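October, garment bench notebook, afternoon into evening

Picked up from where the last entry stopped. Subject today is the black tops with the sunburst print, the ones going out under the Riva name. Want a fold that keeps the print flat and doesn't put a crease through the rays. Also want to settle the zipper question before the Fedholm order gets boxed.

Batch on the shelf is 166 pieces, counted twice, matches the slip. Pulled 4 for folding trials, rest stay in the cartons. Don't mix them back in, the trial ones get handled too much.

Bench wiped down first. Black shows everything, lint especially. The tape roller is on its last sheets, need to get more. Old flannel cloth makes it worse, threw it out.

2:10 pm. Started with the lay-down. Usual way is face down, sleeves in, sides in, bottom up. Works fine on the Orozco tees, which are thin and have no hardware. With anything that has a zipper in it the front wants to slide off center and you end up with the pull somewhere random. Tried it three times on the same piece, three different results. Not good.

Second way: find the zipper first, get hold of the cloth next to the pull, and straighten from there. Everything else follows from that line. Slower at the start but less fixing later. Cloth bunches badly along the opening if you go by the hem insted, you get a fat ridge and the teeth end up buried under it.

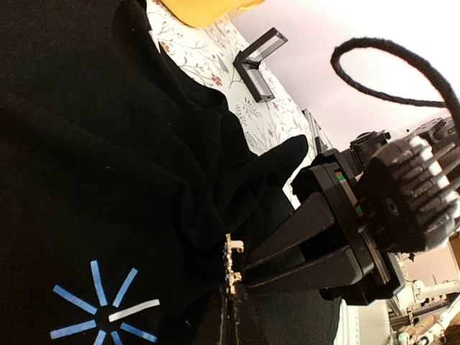 Should the zipper be closed before folding, or can it stay open?
Closed all the way to the collar, then pull turned down flat. An open front shifts inside the bag and the two halves never line up again after that.

Note on the pull. It's small and light gold and it will mark the print if it ends up lying on top of it in the stack. Tested by pressing one under the board for 5 minutes — faint dent on one ray, came out with steam. Not a disaster but don't want it on a customer piece. So pull must sit on the side away from the print, or get a square of tissue over it. Tissue is cheap. Do tissue.

3:30 pm. Print check. The sunburst has one pale ray and the others are blue. Meant to be that way, it's on the art sheet, so don't pull pieces out as misprints. Did that myself with one this morning before looking at the sheet. Wasted time.

Pale ray is the one to look at for cracking because the ink sits heavier there (or looks like it to me, not measured). Bend it gently over a finger, look for white lines. Nothing on the trial ones. The blue ones no problem either.

Fold direction matters more than I thought. A crease running across the rays is easy to see from across the room. A crease in the plain cloth in the middle, or out in the body, drops out after a shake. So the rule for now is no fold line within a hand width of the print, any direction.

Got the fabric to lie loose and smoothed outward from the print with the flat of the hand, no iron. Soft wrinkles left over are OK, they drop out on their own if the piece hangs over night. Ironing black gives shine marks, which we learned the hard way on the Buvolo samples. No dry iron on these. Steam only, from the inside.

Lighting on the bench is poor for this. Black on black, can't tell a dip from a fold without touching it. Moved the desk lamp low to the side and that helped a lot, wrinkles throw a shadow. Leave it there pls.

Working order as of now, may change:

1. Shake out, roll off lint, lay on the bench. Check seams at the cuffs and neck, snip threads. Don't pull them.

2. Close zipper if there is one, pull down, tissue over it. Straighten the front along the teeth.

3. Find the print, smooth away from it in all directions. Look at the rays from the side with the low lamp. If there's a wrinkle through the print lift and lay again, pushing it with your thumb only moves it over.

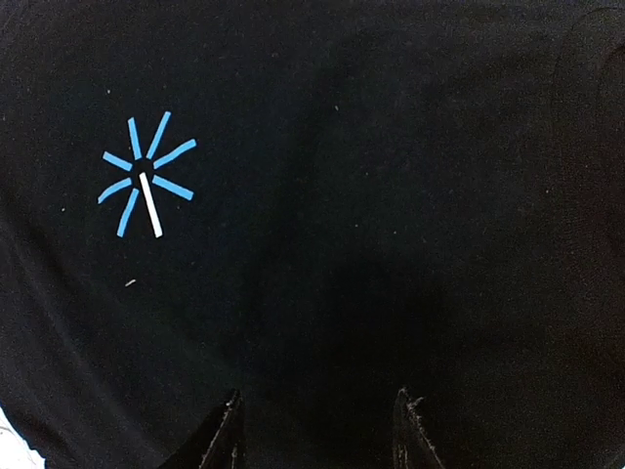 4. Sleeves in, one at a time, loose. Cuffs shouldn't reach the print.

5. Sides in to the width of the board, then slide the board out. Bottom up in 2 folds, not three. Three makes a brick and the bag won't close.

6. Bag, press air out with the forearm, label bottom right.

Time per piece with this order, nearly 4 minutes for me, tired and writing notes in between. Should drop. The old way was quicker but I was redoing so many that it came out the same or worse.

Open things:
— bags for Fedholm are a size smaller than ours, need to try one before committing to the board width
— lint roller sheets, tissue squares
— hang one trial piece over night, look at the print in the morning
— ask Riva if they care which side the label goes, the slip doesnt say

5:45 pm. Stopping. Trial pieces are on the rail by the door, please don't bag them.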